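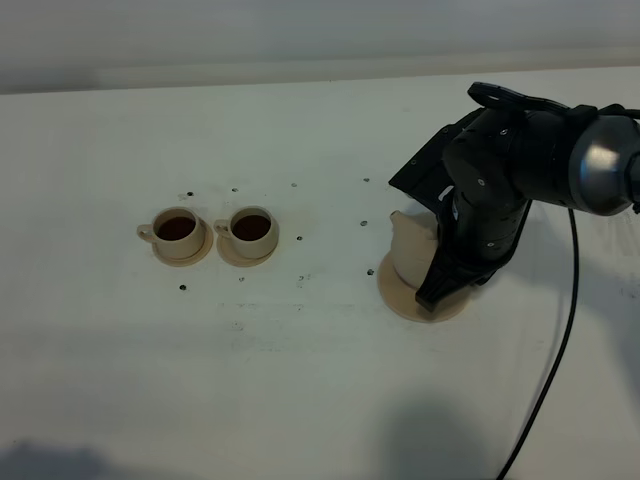 Why does the same tea taste different in two towns?

Mostly it is the water. A cup of tea is nearly all water, and what comes out of the tap depends on the ground it has passed through on the way.

Prasanna Ekanayake moved from Zurbridge to Orevden with a box of tea under his arm, and thought the box had gone stale. The tea came out dull and brown, with a skin on top that clung to the side of the mug. He opened a fresh packet and got the same result. Then his sister posted him a bottle of Zurbridge tap water, and the old taste came back.

Zurbridge sits on granite and peat, and its water is soft. Orevden is on chalk. Rain sinks through the chalk and picks up calcium, which ends up as scale in the kettle and takes part in what happens in the pot. The skin on hard-water tea forms when calcium and compounds from the leaf meet the air at the surface. It is harmless, but it looks poor and many people dislike it.

Ekanayake now runs a tea shop in Orevden with a stockroom of 123 teas. He blends for the local supply, which means stronger black leaf and less of the light, flowery kind. He sells a milder blend to customers in Zurbridge by post. Both are called House Tea, and he has had letters of complaint from people who took one home to the wrong town.
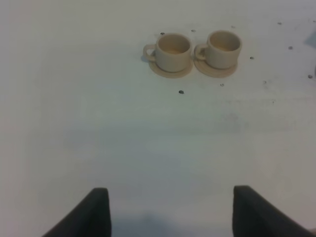 The trade has known all this for a long time. Blenders used to ask for samples of water from the places they sold to, and the blend was made up to suit. Lautaro Godoy has been reading the order books of a grocer in Nokthorpe, where the first entry dates from 1912 and the last ones are in biro. One page lists 912 pounds of tea for the hill villages, with a note to keep it separate from the valley order.

"He doesn't say why," Godoy says. "Everyone in the shop would have known."

The valley had a borehole and the hills had a reservoir. When the two supplies were joined, the separate orders stopped within a few months. The grocer's son wrote in the margin that December that the hill customers were grumbling.

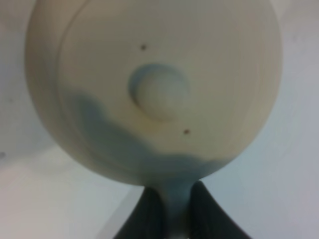

What you can do at home

A jug filter with a fresh cartridge will take out some of the hardness. It works less well as the cartridge ages, so change it when the maker says. Bottled water varies as much as tap water, and the label will give the calcium content if you want to compare.

Milk hides a good deal, and a squeeze of lemon clears the skin from black tea. Descale the kettle too. Loose flakes in the cup are unpleasant, even if they do no harm.

Ekanayake's own advice is to buy small packets until you find a tea that suits your tap. He drinks a plain Assam at work, brewed strong. At his sister's he has whatever she is having.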